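Flustalo Height-Adjustable Work Table: Product Review
Prepared by Ifeoma Balogun for the Pluminside Workplace Furnishings Service 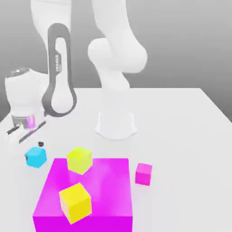 Rendering: white tabletop against a gray backdrop.

The Flustalo is a height-adjustable work table intended for shared offices, libraries and training rooms. Our office purchased one unit for evaluation and placed it in regular use for 62 days. The reviewed model is 188 cm wide and is rated by the manufacturer for loads of up to 300 pounds.

Assembly required two members of staff. The printed instructions are clear, although the bolts for the feet and the bolts for the crossbar are packed in one bag and are easily confused. Replacement parts were ordered through Drekotent and arrived complete.

In daily use the table remained steady at sitting height. At its highest setting, a slight sway was noted when typing. The surface resisted coffee and ink but showed fine scratches near the front edge by the end of the period. The motor is quiet enough for a reading room.

Titilayo Effiong, who supervised the evaluation, found the cable tray too shallow for larger power strips. The Boonchu table reviewed in March has a deeper tray and a shorter warranty.

The Flustalo is recommended for general office use. Departments that work mainly while standing should request a trial before placing an order.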